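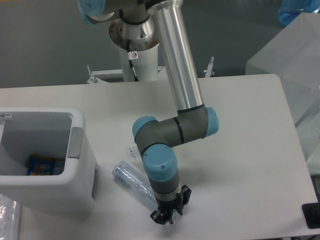

Hüsnü Ertürk wrote in after the last newsletter to say I'd gone soft on caps. Leave them on, he says, squash the bottle first, and stop fussing. Fine, Hüsnü, you win! I called the Utton drop-off to check and they do want caps on now (they changed it in December and I missed it completely, sorry to everyone who has been saving them up in a jar like I have).

Clear plastic bottles still go in on their own, rinsed. Wrappers and shiny packets are the ones that trip me up, because Utton won't touch them but the Bolger store has a box for them just inside the door. I keep a small bin on my table for those and walk it over when it fills up, which at my house takes 9 days if the kids are home and forever if they aren't.

Bolger is open until 3 on drop-off days. Bring your own bag, they've run out again.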